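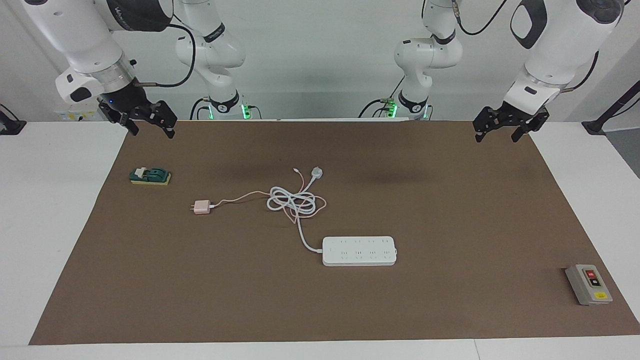 Slide 1: the long table, brown mat down, knife switch near the back on the left

Morning everyone, I'm Hala Soliman, and I get 16 minutes to talk about plugs, switches and leads. I could do 57!

Start with the knife switch. Green body, yellow base, little white-tipped lever. I love these. You move the lever and you can see what a switch does, which you never get from the one on your wall. (Pass the spare one round, ask for it back before Viorica's bit.)

Then the mat. We put a brown one down for the Odgate sessions and I'd never go back to a bare table. White leads on a white top are miserable to sort. On brown you spot every loop.

Slide 2: the power strip

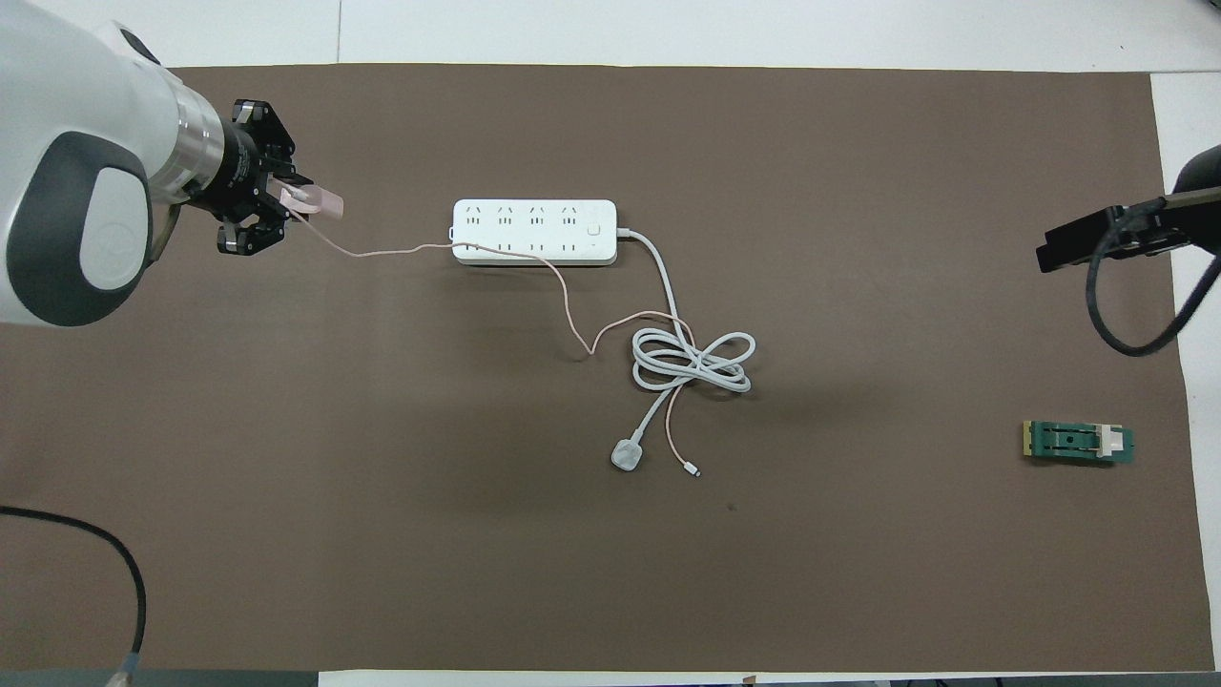
Now leads, my favourite part. Thin ones and thick ones behave so differently. A thin charging cable wanders off in waves and goes over and under everything it meets. A thick mains cord wants to stay in its loops. Put the two together and they wind round each other – pause here, people always groan.

So, how I untangle. Find both ends of the thin one first. Lift it clear, small end leading, and leave the heavy cord where it is. Never pull on the middle. Then coil the thick one loosely and tie it in 2 places.

Small circuit boards: hold by the edges, keep fingers off the gold pads, give them their own corner of the mat.

Ask the room: who has a drawer of mystery cables at home? Take 2 or 3 answers, no more, we overran badly in December.

Hand over to Viorica for labelling. Her slides start at 8.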